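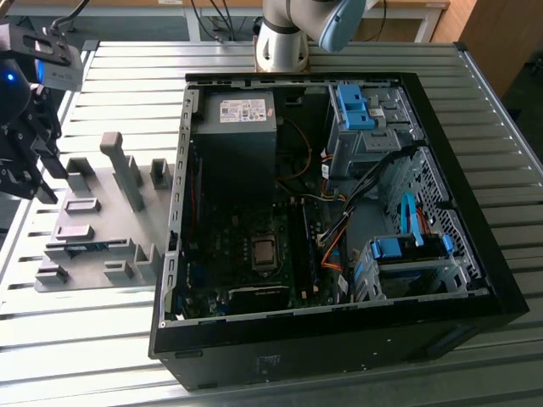 *Desktop tower on its side with the panel off.*

# Leaving the spreadsheet for a ledger

March 4, 2021

I moved the household accounts to paper at the start of the year. A few people asked me to write up how it's going, so I'm doing that now that January and February are both closed out and I've made most of the beginner mistakes.

For a long time I kept everything in a spreadsheet. It started as one sheet with the rent, the power bill and groceries. Then we bought the house in Daneck and it grew. There was a tab for repairs and a tab for the car, and one called "misc new" that pulled numbers from one called "misc." I had colored cells, and I no longer knew what one of the colors meant. When I opened the file on a new computer in the fall, half the totals showed an error. I fixed them over two evenings and found that the car tab had been leaving out the insurance the whole time.

The yearly difference was $566. It hadn't gone anywhere strange. It was paid, it was on the bank statement, and I had simply never seen it in my own totals. I thought about that for a while. I had been looking at that sheet every Sunday and I trusted it, mostly because it had been there so long.

So the main reason for the change is that I wanted to do the adding myself. I know how that sounds. I'm slower than a computer and I make errors. But when I add a column by hand I have to look at each number in it, and I hadn't been doing that.

## The book

I bought a Witham account book, the green one with the cloth spine. The stationery place by the post office carries them. It has four money columns on the left page and a wider space for notes on the right. There are bigger ones with twelve columns, and I looked at those first, but they don't lie flat until you're well into them and they don't fit on the shelf by the phone.

I write in pencil during the month and go over the totals in pen when the month is closed. I started out with pen for everything and January looks terrible. You can still read it. I left it alone.

The columns are:

- House (mortgage, tax set aside, power, water, oil)
- Food
- Car
- Everything else

I tried to do more than that for the first week or so. I had clothes and gifts and medical squeezed in with a ruler. Then I bought a birthday card at the grocery store and stood in the kitchen trying to decide which column it belonged in, and it was clear I'd made a system for somebody with more patience. It went under food. It's on the receipt with the food.

## Receipts

Receipts go in a coffee can. On Sunday after supper I tip the can out, put the receipts in order by date and copy them in. If a receipt is missing I look at the bank statement at the end of the month and write the amount in with a small "b" next to it so I know where it came from. February had fewer of those than January.

Some receipts fade. The ones from Visser Hardware are the worst, they go gray in a couple of weeks if the can is near the stove. The can was near the stove. I keep it on top of the refrigerator now. If I'm keeping a receipt for a warranty I write the amount and the date on the back in pencil and clip it inside the rear cover of the book.

I don't keep grocery receipts once they're copied. I used to scan them. I have a folder with years of scanned grocery receipts in it and have never opened one of them for any purpose.

## The furnace month

January was a bad month to start with, as far as money goes. The furnace quit on a Saturday night and the repair came to $2736, with the new circulator and the emergency call. We had the money put by. It was still not pleasant to write down. In the spreadsheet I would have typed it in and looked at the chart, which would have had a tall bar, and I'd have closed the file. In the book it takes up one line like anything else, but the figure barely fits the column and you see it every time you turn back to check something.

I wrote on the right-hand page what was done, what the old part was, and what the technician said to watch for. I had never written that sort of thing down before. In the spreadsheet the entry would have been "furnace" and a number. There's a whole history of this house I could have had if I'd written two lines every time somebody came to fix something. I know the water heater was replaced, and I know more or less when, but I couldn't tell you who did it or whether they touched the valve.

I've gone back through old bank statements and the drawer of manuals and filled in what I could on the last pages of the book. The roof, the well pump, the back steps. It took most of a weekend. There's still a payment to a company called Griluvach that neither of us can explain. It's from our first year here and it's the right size for either gutters or a chimney cleaning. If it was the chimney, then the chimney has been cleaned more often than I thought.
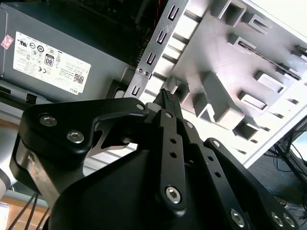
*Black gripper at the open computer case.*

## What I miss

Searching. If I want to know what we paid for snow tires, I have to turn pages. With two months in the book it's no trouble. In a few years it might be. I've started putting a star in the margin next to anything over a certain amount, and at the end of the year I'll copy the starred lines onto one page at the back. That should cover most of what I ever look up.

I also miss being able to change my mind. In a spreadsheet I could decide in May that pet food was its own category and have it go back to the start of the year. In the book I'd have to live with it being one way for four months and another way after that. So far I haven't wanted to change anything badly enough to mind.

My wife misses being able to look at it from work. She used to check whether the oil bill had gone through. Now she sends me a message and I go look, or more often I tell her I'll look and then forget. We agreed that I'd write the big bills on the kitchen calendar too, on the day they're due, with a check mark when they're paid. That's writing the same thing in two places, which I said I wouldn't do. It works all right.

I don't miss the charts. I thought I would.

## Taxes

I still do the taxes on the computer. I'm not going back to paper forms. The ledger did help with one thing: I had a list ready of what I'd need for next year, and I can mark those lines as I go with a T in the margin. Last month I marked the property tax and a donation. In other years I'd have gone hunting for both of those in the spring.

If you run a business from home or have rental property I don't think I'd recommend any of this. Our finances are simple. There are 2 paychecks, one house, one car, and a dog who needs her teeth cleaned more often than seems right.

## How long it takes

Sunday entry takes me less than half an hour, with the radio on. Closing the month takes longer. I add each column twice, once going down and once going up, and if the answers match I write it in pen. If they don't, I do it again. In January the food column came out different every time I added it, and the trouble was a 7 that I'd been reading as a 1 on the way down. I cross my sevens now.

After the columns agree I add the four totals and compare that against the bank statement. January was off by $6, which I never found. I wrote "6 short, don't know" on the right-hand page and moved on. February matched on the first try.

I've kept the old spreadsheet. It's saved in a couple of places and I haven't updated it since December. I did open it once to see what we spent on heating oil last winter, and I wrote that number in the book too, so I won't have to open it again for that.

The next thing I want to sort out is the freezer in the basement, which has its own list taped to the lid, and the list hasn't been right since fall. There's a roast in there that isn't on the list and two bags of beans on the list that aren't in there. I'll write about that if I get to it. I'm also going to need a second coffee can, for the receipts from the garden, once the seed orders start coming.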